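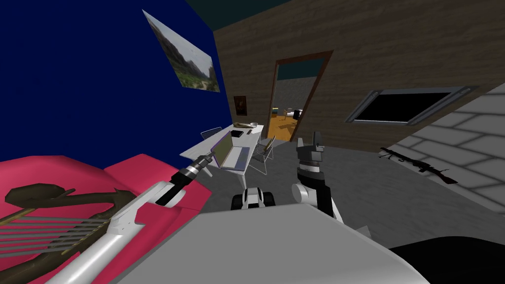

Support asked whether the arms drift when the base is level or only once it has been tilted, and whether we had tried the Nollutum room pack with the default gravity setting. Please send the log from the run as well, they added, and say which gripper profile was loaded on each side.

**Reply, 10:40**

Thanks for the quick answer! Both, as far as I can tell, but it's far worse with the view pitched over. Details:

- Product: Gelgate simulator, trial licence, with the Nollutum room pack
- Robot model: the white two-armed one from the starter set
- Left profile: Wragg narrow tip
- Right profile: Wragg two-finger
- Task: reach for the laptop on the white desk, stop short, hold

The right arm gets to its hold point and then creeps. Over 2000 steps it wanders far enough that the fingers end up in front of the desk chair and the planner reports a blocked path. The left arm holds beautifully. I should say that I'm having a great time with this otherwise – the room pack loads in seconds and the furniture choices are a joy (a harp! a loaf-ish thing on the desk!).

Log attached. The line that repeats is:

`warn 226: joint target re-sent before settle`

**Support, 11:25**

Warning 226 is only raised when two controllers write to the same joint. Is the Tivgate bridge running? It starts its own hold controller by default. Try:

1. Stop the bridge.
2. Open the right arm's settings and clear "external hold".
3. Reload the room, then run the same task.

**Reply, 12:10**

Bridge was running, yes. I'd left it on from the tutorial and forgotten all about it. With it stopped:

- 13 runs, level base: no drift
- 13 runs, tilted base: no drift, no warning 226
- Step limit still at 2000

So that's the cause, and I'm delighted. The hold is rock steady now and I can get the tip of the left gripper lined up on the laptop without fiddling with the gains at all.

Two small things while I'm here. "External hold" comes back on whenever I switch the right profile from two-finger to narrow tip and back again – is that meant to happen? And the settings page for the bridge could do with a note that it takes over holding. I read it twice and only found it under "advanced".

**Support, 14:05**

The box coming back is a bug, and we can repeat it on our side. It's been passed to the people who look after the Wragg profiles. Until there's a fix, set `external_hold: false` in the room file, which overrides the profile. The note about the bridge will go into the next update of the help pages.

**Reply, 14:30**

The room file setting works. I swapped profiles back and forth and the box stayed clear. Please leave the ticket open for the bug, but the drift part can be marked as solved.

Status: drift solved, profile bug open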